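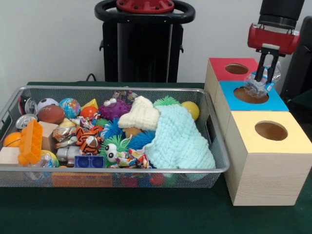

Greler Toy Library Opens Its Doors in Drillalberg This October

DRILLALBERG -- Families in Drillalberg and the villages up the hill will soon be able to borrow toys the same way they borrow books. The Greler Toy Library opens in October on the ground floor of the old Geagea shoe store, with 690 toys, games and puzzles on its shelves and a good deal of floor space for trying them out before taking them home.

Membership is free for the first year for any household with a child under ten, and 116 families have already put their names down. Each family may take home up to four items at a time and keep them for three weeks, and there are no late fees (although a phone call is always appreciated if another child is waiting for the train set, which we suspect will be often).

"I raised three children in a very small apartment, and I can tell you that the toys always won," said Felicidad Policarpio, director of the Greler Toy Library. "They were in the bathtub, they were in the oven drawer, and half of them had not been touched since the week they arrived. I used to dream of a place where I could bring them back and come home with something else, and now I get to unlock the front door of one every morning, and I am so very happy about it."

The collection was built up over the spring and summer from gifts by local families, along with new items bought with support from the Cuvton Fund for Early Years. It covers babies through age nine and includes shape sorters, stuffed animals, wooden blocks, dress-up clothes, board games, balance bikes and a shelf of toys chosen for children with limited hand strength or low vision. That last shelf was put together with the help of occupational therapist Sevim Keskin, who will be at the library one afternoon a month to talk with parents.

"A shape sorter looks like such a simple thing, but a child can get so much out of one," Keskin said. "The right size of piece makes all the difference to little hands, and parents should not have to buy five of them to find out which one suits."

Every returned item is cleaned and checked for missing parts before it goes out again. Hard toys are washed, cloth toys go through the laundry, and puzzles are put together on the big table by the window -- visitors who enjoy a puzzle are warmly invited to lend a hand.

Opening day begins at 10 a.m. with songs and stories led by Joelle Haddad, followed by juice and cake. Strollers can come in by the side entrance, where there is a ramp.

Gifts of clean, complete toys are welcome at the front desk during opening hours. Please call ahead before bringing anything larger than a tricycle.

Press contact: Carla Qaisi, Greler Toy Library, Drillalberg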